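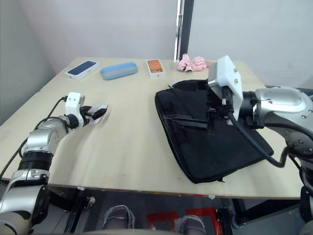
How do you decide which year an event goes under when your sources disagree?
Follow the source written closest to the event, put the event under that year, and add the rival year in brackets so the complaints have somewhere to land.

The rest of making an "on this day" list for your town is mostly patience. I have kept the Sillby one going long enough to have 412 entries, of which 2 concern a pig.

Start with one month. January is good, being full of floods and resignations. Go through the parish registers, the old newspapers and whatever the library will let you carry to a table, and copy each event on to its own line: day, year, what happened, where you read it. Do the last bit at once. I once spent an entire winter looking for the page that said the corn exchange burned down, and found it in a book I own.

Next, sort out the calendar. Before 1752 the English year began on 25 March, so a wedding recorded in February 1710 belongs to what we would call 1711. Write it as 1710/11 and carry on. Leave the day as you found it unless you are comparing it with something abroad.

Keep entries short. "The Drudia Mill opens" will do. Jyoti Vishwakarma, who edits mine, once cut 120 words on a toll bridge down to "Bridge opens, toll disliked" and was right.

Pick a tense and stay in it. I like the present. Domingo Zúñiga prefers the past, and we no longer share a page.

Last, read the whole list aloud to somebody who grew up locally. They will correct the street names, then tell you a better story about the mill with no date in it at all. Write that down too, on a separate sheet.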